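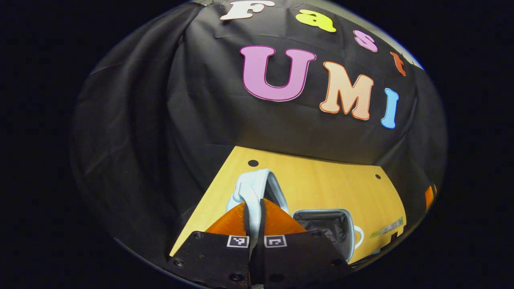 How do you get foam letters to stay up on a cloth backdrop?

With pins pushed through from the back of the cloth, two to a letter, three for anything wide like an M or a W. Double-sided tape is fine for an afternoon on smooth card, but cloth moves and tape doesn't like that.

(Say hello. Check the back row can hear. Put the bag of letters on the lectern where I can reach it.)

So, I make backdrops. Small ones, for small tables. Craft fairs, open days, demo tables, the sort of thing where you've got a table and a bit of air behind it and you'd like people to know which table it is. I started because I had a stall at the Vondalholm autumn fair, in September, and my sign was a sheet of A4 in a plastic sleeve. I sold almost nothing and a lady asked me where the toilets were. Four times, I think, though they may have been different ladies.

(Pause for the laugh if there is one. If there isn't, carry straight on.)

The cloth first. I'm a black cloth person. I've tried navy, I've tried a rather nice mustard, I tried a bedsheet with the stripes turned to the back and you could still see the stripes. Black lets you use any colour of letter you've got in the box, and pale ones especially look terrific. Look at the white F and the light blue I up on the slide, and the yellow a next to the F. Put those on cream and you'd lose half of them!

Now, creases. People get very worked up about creases. My view is that if you want it flat, you need to stretch it and clip it all the way round, and that's a proper job, half an hour with two of you. If you hang it from the top and let it drop, it'll fold, and you should let it. The one on the slide hangs in loose folds and I can read it perfectly well. What I would do is steam out the sharp square fold lines from the packet, which look like a map.

(Hold up the Hedosel sample. Pass it round, ask for it back THIS time.)

This is the stuff I buy, it comes off the roll under the name Hedosel. It's matt, it's heavy enough to hang and it takes a pin without laddering. I cut mine at 176 centimetres wide, which covers an ordinary trestle table with enough to wrap round the ends of the frame. The drop is 117. I used to make them longer and all that happened was I trod on them.

Letters. Right, my favourite bit. (Tip bag out.)

You can buy foam letters ready cut, or you can buy sheets and cut your own. I do both. The bought ones are quick, but you get two hundred Xs and never enough Es. The big tub I bought from Kerkex had 1,488 pieces in it, according to the lid, and I still had to turn an M upside down to make a W for somebody's "Welcome". If you cut your own, go for fat rounded shapes, cartoon letters really. Thin strokes flop. Serifs are a misery, please don't, the little feet come off on the first outing and you find them in your shoes.

If you want a word to matter more than its neighbour, make it bigger. I know that sounds daft. But I see a lot of boards where everything is the same height and your eye doesn't know where to go. On the slide you've got "Fast" in small letters on the top row, and "UMI" underneath, larger, and I know straight away which one I'm meant to take home with me. The other thing I like is the outlining. The U has a darker line round it and the M has a deeper orange round the peach. With bought letters you can do that yourself: stick the letter on a slightly bigger piece of foam in a stronger shade, trim round it with small scissors. It takes ages and it's very soothing.

(Water. Don't skip the water, I croaked through the second half last time.)

Colour. I get asked whether you should stick to two or three colours. Depends what you're after. A solicitor's table, maybe. For anything cheerful I'd have a different colour for every letter and not worry. Just look out for two near-matches sitting side by side, because a pink next to a slightly other pink looks like you ran out.

Spacing. Lay the whole thing out on the floor before you pin a single letter. Stand on a chair. Squint. I use a strip of Ferri tape, the low-tack paper one, as a line to sit the letters on, and then peel it off once the pins are in. If you want a jaunty row, tilt one or two letters on purpose and tilt them enough that it looks meant. A tiny lean just looks like it's falling off.

How far up? Work out what's going on your table and keep the letters above it. Cups, boxes, people's elbows, they all eat the bottom of your cloth. I leave the lower third bare. And mind the top edge too, as I've had a lovely capital disappear over the bar when the cloth slipped. Clip the cloth to the frame before you hang anything on it. Spring clips, from behind, one at each end and one in the middle.

(If we're running behind, skip to packing.)

Frame: two uprights and a bar. Plumbing pipe is fine. Mine cost around 117 kroner in bits, elbows included, and has outlived two tables.

Packing. Take the letters off, every time. Store them flat in an old biscuit tin with paper between the layers, since foam left bent stays bent. Roll the cloth round a tube and keep the pins in their own pot with a lid that screws.

Then questions, and after that come up and have a go with the letters. Scissors are on the side table, left-handed pair in the blue case.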